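# The Lemine kitchen arm, after 24 days 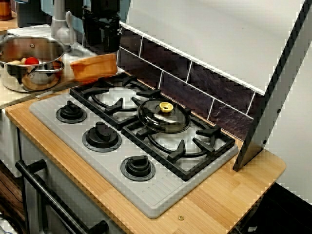
I bought the Lemine arm to answer one question for myself: can a machine do a small chore in the kitchen yet, if I am patient with it? The Lemine is a desk-size arm with two fingers, sold by a small shop in Monstead, and the box promises "everyday kitchen tasks". I did not want it near gas or hot water, so all my tests were done on my daughter's play kitchen. It is a fair place to begin. The pot is a real shape in steel, the tomato is round and rolls away, and the glass lid has a little yellow knob which, I thought, any gripper should manage.

The lid was the hardest. The arm looks for edges, and clear glass gives it very little to look at. From 11 attempts to lift it by the knob, it succeeded 2 times. In the others the fingers closed above the knob, or pushed the lid along the grate until I pressed stop. When I put a piece of paper tape on the glass it became better, but I don't want to tape my lids at home.

The tomato went well. From table to pot it takes the arm 10 seconds, and it was dropped only when I placed it close to the wall. The control knobs I cannot recommend trying. It can hold one by the bar, but the wrist turns in small jumps and then it loses the grip.

Set-up is easy, the manual less so. One page describes a cable that was not in my box. I wrote to the shop and Jianhua Cai answered the same evening with a clear drawing, so for service I have only good words. The software update from November also made the arm quieter - before it, we could hear it in the next room.

Would I buy it again? For learning, yes. For chores, no. A child of four puts the whole kitchen in order faster, and she understands what a lid is for. I compared it shortly with the older Rernham model of my colleague, and the Lemine is steadier, but both need a person standing beside.

Written 8/12/18. I will keep the arm and try it next with soft cloths.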